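Ranger la vaisselle, un exercice difficile pour les robots

Chez Ernus, l'équipe d'Ewan Leckie travaille depuis décembre sur un geste banal : saisir une assiette dans un égouttoir. La méthode, baptisée Rulora, apprend à partir de démonstrations humaines. Un opérateur guide le bras, le système enregistre les images et la position des doigts, puis un modèle tente de reproduire le mouvement.

Le plastique complique la tâche. Les assiettes sont légères et glissent, et leur surface brillante trompe les capteurs de profondeur. Les premiers essais s'appuyaient sur une caméra fixe, placée au-dessus du plan de travail. Dès que la pince approchait, elle masquait le bord à saisir. L'équipe a donc ajouté une petite caméra au poignet du robot.

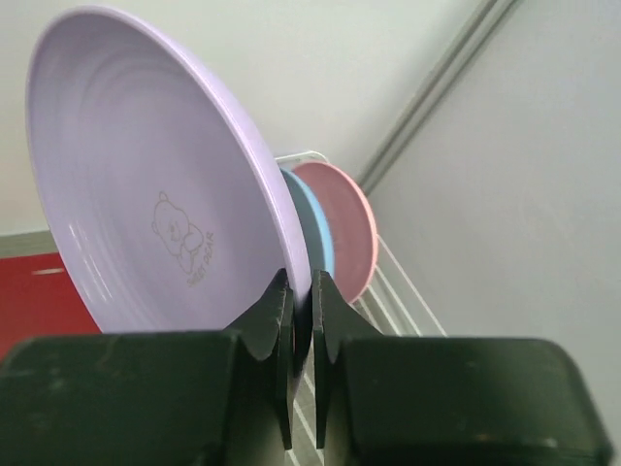

Les deux doigts de la pince serrent le bord inférieur d'une assiette lavande. Derrière, une assiette bleu clair et une rose dans l'égouttoir blanc.

Le modèle a été entraîné sur 590 démonstrations. Sur 40 essais avec des assiettes absentes de l'entraînement, il en a réussi 34. Trois des échecs sont dus à une prise simultanée de deux assiettes voisines, les autres à un glissement pendant le levage.

« Le choix du point de contact compte plus que la force de serrage, explique Ewan Leckie. Quand la pince arrive de travers, serrer davantage ne fait que déplacer l'assiette. »

La version précédente, Ider, calculait ce point à partir d'un modèle géométrique de chaque objet. Rulora s'en passe et corrige sa trajectoire jusqu'au contact. Le calcul reste lent, et le bras marque un arrêt visible avant de refermer les doigts. L'équipe veut maintenant réduire ce délai, puis passer aux verres et aux bols.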